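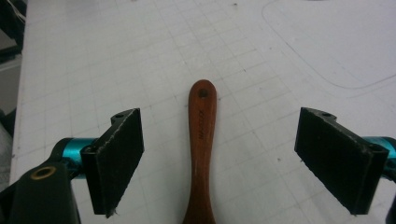 Tustport Wood Finishing Group - shop notebook

Sunday, July. Oil and wax day, and what a good one!

Started on the beech offcuts Kaczorowski sent over. Sanded half to 800 and left the rest at whatever the planer gave us, then one coat of the Vullar oil on everything. I had expected the finer pieces to come up glassy and a bit lifeless, but the grain just jumps. Kacper Kwiatkowski came by at lunch and picked the same favorite I did without being told which was which. No. 17, if anyone wants to look at it - it's on the top rack.

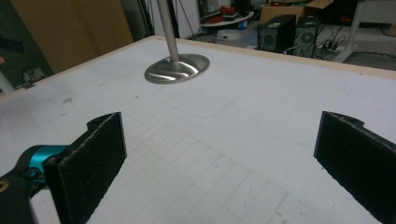

White tabletop, Sunday.

The Bemska wax is still a puzzle. It goes on like butter when the tin has sat in the window and drags horribly when it hasn't. Tried 2 coats on batch 856, buffed between them with an old T-shirt. The second coat hardly changed the color but the feel is lovely, almost like soap. End grain still drinks it up faster than I can wipe, so next time I'll oil the ends first and leave them overnight.
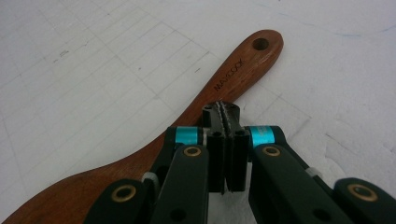 Reddish-brown handle on the penciled grid sheet.

To do: water drop test on all of batch 856, order more Vullar (we're down to the dregs), ask Kacper if he'll lend us his walnut scraps - I'd love to see what the wax does on something dark. Oily rags are laid flat outside, please don't bundle them up.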